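# Rewiring the bench, part one: power

The bench in the back room has been in use since May, and until now it has been fed by whatever extension lead happened to be nearest. I have finally done the supply side properly, or at least the first stage of it. These are my notes, mostly so that I can find the numbers again.

## What was wrong

The old lead was a Plarkia four-way on a short flex. It had one switch for the whole block, and that switch was at the far end from where I sit. Isolating a single item meant pulling its plug, and two of the sockets had become slack enough that a plug-top supply would droop under its own weight. Contact resistance in a slack socket is where the heat comes from, so it went in the recycling.

It also lived on the floor, where it collected dust and got kicked.

## Requirements

- Switches I can reach from the front of the bench.
- Sockets that take more than one pattern of plug. Half of the supplies I use came with the wrong one, and I would like to be rid of the adaptors.
- Enough space between sockets for a bulky adaptor.
- A pale body, which shows dirt and scorching sooner than a black one.

Nouhaila Ragab suggested a rack-mounted unit with a breaker on each outlet. I looked at the Skeser and the Helmy. Both are well made and both are deeper than the gap behind the board, so that was the end of it.

## Load

I added up the rated draw of everything that might be on at once, reading from the labels. The total came to 562 W. At 230 V that is under 2.5 A, so the supply is nowhere near its limit and a 3 A fuse in the plug would technically carry it. I left the fitted fuse alone, as the soldering iron and the heat mat both take a surge from cold and I don't enjoy changing fuses.

Typical use is far lower. With the lamp, the laptop and one bench supply on, the plug-in meter read 108 W.

## Surfaces and strip

The worktop question is settled. White, matt and flat suits me for small parts, and a dropped screw is easy to find on it. The strip is white as well, with light blue socket panels and rocker switches in the same blue. Each panel has the same multi-standard arrangement of slots, which deals with the adaptor problem.

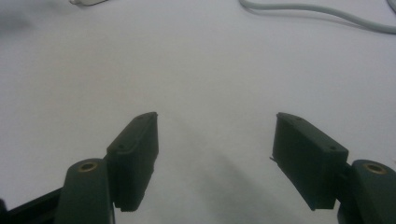
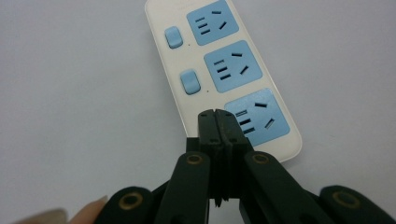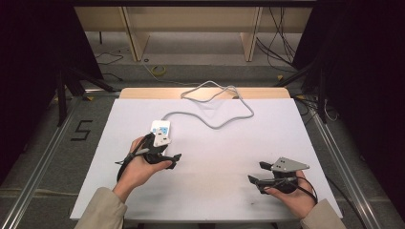 ## Cable routing

I tried three routes for the main flex.

1. Over the back edge of the board. Shortest, but the flex takes a sharp bend and will chafe over time.
2. Along the side rail, held with reusable ties. Longer by an arm's length, with no tight bends. This is the one I have settled on.
3. Underneath, through the metalwork. Neat to look at and a nuisance to undo.

Signal leads go on the opposite side from the mains flex wherever there is room. Where they have to cross, I cross them at right angles. Slack is gathered in wide loops and never wound tightly, partly for heat and partly because a tightly wound cable keeps its shape and then springs off the bench.

I also put a label at both ends of each lead. Kenza El Fassi lent me her Nisen label printer for this and wants it back.

## Still to do

- Fix the strip down. Double-sided pads first, screws if the pads creep.
- Check the earth continuity again once the strip is fixed.
- Replace the lamp flex, which is stiff near the plug.
- Clean the scuffs off the board. Isopropyl on a small patch before I try anything harsher.

Part two will cover the low-voltage side, once the connectors arrive.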